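Getting Started with the Nasosa Two-Hand Tabletop Kit: Your First Pick and Place
Updated 2024-04-10

I've been using the Nasosa kit for long enough now to have opinions about it, and most of them are good! It's a control and recording package for a two-armed robot with multi-fingered hands, and the part I keep coming back to is how fast you can get from a bare table to a first recorded move. The printed guide does skip a few things, though, so this page walks through the setup the way I do it now.

You will need
The Nasosa controller box and both hand cables
A table with a plain cloth
A shallow plate
Two small objects that are easy to tell apart from the cloth
The Waditz desktop software, already installed

Step 1: Dress the table
Go with one solid color. I like bright green because the head camera separates almost everything from it, and a black curtain behind the table keeps the far side of the room out of its view. Pull the cloth flat, but don't fuss over every wrinkle. The software is pretty forgiving about small ones (much more than I expected, after a week of ironing).

Step 2: Set the home pose
Open Waditz, choose Arms, then Home. Bring both hands in low over the near corners of the table and click Save Pose. Leave the middle clear. If a hand hides part of the place target at home, the software will ask you to confirm the target again at the start of each run, and that gets old fast.

Step 3: Run the guided pick
Put the plate in the middle and one object on each side of it. Select Guided Pick, choose the left hand, and step through with the arrow key. The hand closes in stages, so you can stop at any stage and back up one. This is my favorite feature in the whole kit! You can try a grip, dislike it, back up and try another without starting over.
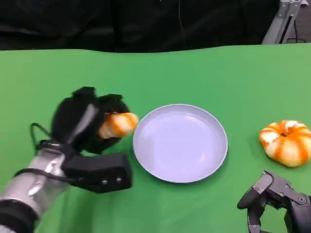 Left hand holding a striped piece near the rim of the plate, right hand empty.

Watch the front end of whatever you're carrying as well as the fingers. On a long object it sticks out past the hand and gets to the plate first, so add a little height in the Approach box if you see it heading for the rim.

Step 4: Save a start layout
Waditz calls this a Scene Card, and it's the part of the kit I'd miss most if I switched to something else. A card stores where everything sits before a run, and it shows up as a faint overlay on the live view so you can put things back in the same spots.

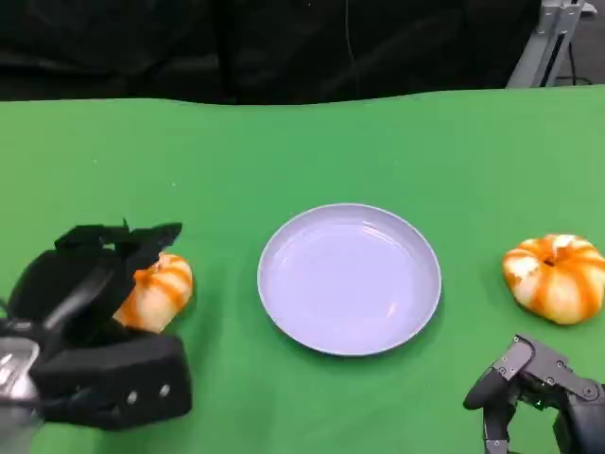

A good Scene Card makes every later step easier, so take your time on the first one. Mine is called Serkwood, after the street I live on, and it has held up through 242 recorded runs. The layout is simple: an empty plate at the center of the cloth, with a striped orange-and-white piece on either side of it. Keep some green showing between the plate and the piece on the right, or the outline tool may draw them as a single blob. The piece on the left can be partly hidden by the hand, and that's fine for a start layout as long as you mark it by clicking on the part that still shows. Save the card, close it, open it again and check that the overlay lines up.

Step 5: Tune the grip
Rounded things with ribs or lobes are harder than they look. A finger coming from above tends to slide into a groove and turn the object as it closes. Open Grip, set Closing Speed to 30, and lower the top finger's force before you touch anything else. Then switch to the wrist view. The head view is great for planning, but it can't tell you much about what the fingertips are doing on the far side of an object.

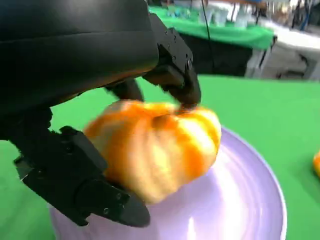

Once the speed is down, work on the lower finger. Its tip needs enough room to get under the curve of the object without catching on the plate. I raise the wrist one notch at a time and replay the last stage after each change. Two or three notches usually does it for me. If the wrist view goes soft during the replay, lower the speed again and give the exposure setting a nudge while you're in there.

Step 6: Record
Press Record, run the full move, press Stop. Name the run right away. The default names are just numbers, and I once spent an evening hunting for run 181 when the one I wanted was 663. Add a tag for the hand you used, too, so you can filter by it later.

What I'd like to see changed
The hand cables are stiff and a bit short for a wide table. I bought the Kazemi extension set and it works fine, but I'd love to see longer cables in the box. The Undo button is also right next to Home, and yes, I have hit the wrong one. The July release notes mention a movable toolbar, so I've got my fingers crossed.

Next up is handing an object from the left hand to the right. It uses the same Scene Card, so leave your table set up if you can!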